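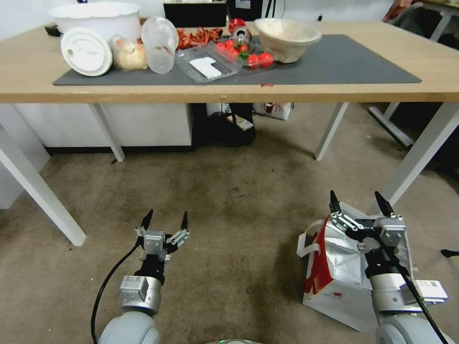 Storing Small Quantities: Buckets, Bags and Clamshells

By Puspita Santoso
February

Most advice on food storage assumes bulk: full sacks, full shelves, a chest freezer. The questions sent to this newsletter over the winter were mostly about the opposite case, where a household of one or two people has half a bag of bread, a handful of tomatoes and more dried chilies than it can use before summer. The notes that follow cover containers already present in most kitchens. The work was done at the Whitlock Street room on a Monday, on an ordinary table with a dark mat under the food so that crumbs and seeds could be seen and collected.

Bread in a plastic bag

A knotted plastic bag slows drying and traps moisture. For a soft, pale loaf or roll at room temperature, this gives a useful life of two to three days in a heated room and less in a humid one. The knot matters less than the amount of air left inside. Press the bag flat against the bread, twist the neck and tie once. Bread with a hard crust will go leathery under the same treatment and should be kept in paper. Anything not needed within two days should be sliced and frozen on the day of purchase. Refrigeration speeds up staling and should be avoided for plain bread.

Small tomatoes in a clamshell

The hinged clear container is adequate for storage as sold, provided it has vents. If it has none, leave the lid resting open. Keep the tomatoes in one layer and leave any attached stem in place until use — the scar left by a removed stem is where most moisture is lost and where mold usually starts. Do not wash before storing. Ripe fruit holds at room temperature for several days, out of direct sun. Fully ripe fruit that cannot be eaten in time may be chilled, then returned to the counter for an hour before serving.

Dried chilies

Dried chilies should snap. A pod that bends has taken up water and needs further drying in a low oven, on an open tray, with the door slightly ajar. Spread the pods out for this and turn them at intervals. Heaped pods dry unevenly and the ones at the center stay flexible.

Cool them completely before closing any lid. Warm pods in a sealed container will condense water on the inside wall within minutes. Gilley jars of 600 ml are a convenient size, and one holds 33 medium pods without crushing when they are placed upright. Label with the month only. Color fades before heat does, so a brown pod may still be usable, but a musty smell means the batch should be discarded.

Buckets and lids

A white plastic bucket with a press-on lid is suited to flour, rice and dried beans, subject to two checks. First, confirm that it is food grade. Color is no guide, and a bucket that has held paint or cleaning product must not be used whatever its present condition. Second, test the lid. Place a dry paper towel inside, close the lid, run water over the rim for ten seconds, wipe the outside and open it. Any damp patch on the towel means the seal is unsuitable for dry goods.

Lids should be washed and dried separately, stood on edge so that the channel under the rim drains. This channel is the part most often put away wet. Enuden sells replacement gaskets, though not every bucket lid takes one.

Cups, bowls and trays

Clear disposable cups are useful for measuring out portions but are poor storage, being unstable and open at the top. A bowl with a plate over it does the same job better for anything to be eaten that day. Shallow trays should be kept for sorting. A slip of paper in the tray with the date written in pencil prevents most confusion when two batches are in progress.

The full chart of storage times is in the Tastgate handbook, page 241.

3 comments

Dorota: I freeze my chilies straight from the bag and skip the oven. They go soft when thawed but for stew it makes no difference.

R. Hale: Does the water test work on screw lids? Mine passed on the press-on type and I have two of the other kind.

Puspita Santoso: Yes, same method. Keep the stream on the joint between lid and wall, and turn the bucket once.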